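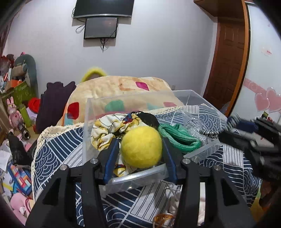

The yellow ball and the clear box, bedroom set.

Friday, 18th October

Spent the morning with the Colitz results and the afternoon fixing the split. We now have 1430 demonstrations in the bedroom set, all with the hand-held grippers, and 200 of those are held out for testing. Until this week I had split them at random. Agathe Tessier pointed out that this puts takes from the same room and the same box of things on both sides, so the test score mostly tells us how well the policy knows that bedspread. She is right. I redid it by room.

The score dropped, as expected. Solid things like the felt ball hardly moved. Soft and see-through things went down a lot, and the plastic bag was the worst. It wrinkles differently every time, and in many takes it is blurred by the motion at the very moment the fingers are around it. Against a clear box it must be hard for the model to say where one stops and the other starts. 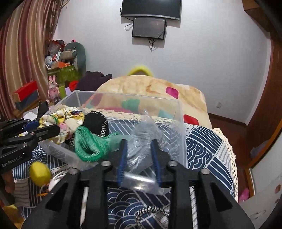
I tried two fixes. The first was to train longer, 800 epochs, and that did nothing except use up the night on the Zedel machine. The second was to mark the grasp by finger opening instead of by what the camera sees. With that the bag came back up a bit. I ran it on 25 takes only, so I am not putting a number on it yet.

Two-hand takes are still a mess. The second gripper comes in from the side and the labels sometimes credit it with a grasp the first one made. Iordache wants those dropped. I would like to keep them, as folding and stuffing need both hands, and we have had nothing good for that since March. Left it open.

Also changed the naming in Dinunen so the room comes before the task. Should have done that at the start. It broke my loading script and I lost an hour to it.

Monday: rerun the bag takes with the new labels on the full held-out part. Ask Agathe for her room list. Charge both grippers.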